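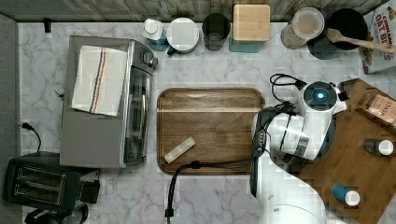

Progress Report to the Teixeira Fund: Shared Kitchen, Skornville House

Reporting period: through August
Prepared by: Leonor Mendes, Program Coordinator

1. Work completed

The counter area is now in daily use. The marble-patterned countertop runs up to the weathered gray wooden backsplash, which was retained at the request of residents. The toaster oven and the two-slot toaster are placed together at the left, near the wall outlet, and canisters and jars stand along the back. The middle of the counter is reserved for the cutting board and food preparation.

2. Use of the kitchen

The breakfast program served 88 meals during the period. Sofia Sampaio leads the Sunday session, which now opens at 7 a.m. Six residents have completed the food handling course - two more than planned.

3. Expenditure

Of the $2,000 approved for small appliances and storage, all but $100 has been spent. We request permission to apply the balance to a second cutting board and additional kitchen towels.

4. Outstanding items

The drawer fronts ordered from Brito have not been delivered. Custódio Henriques has asked the supplier for a firm date. Labels for the canisters are being prepared in English and Portuguese. Receipts are attached as Annex A - the originals are held at the Skornville office.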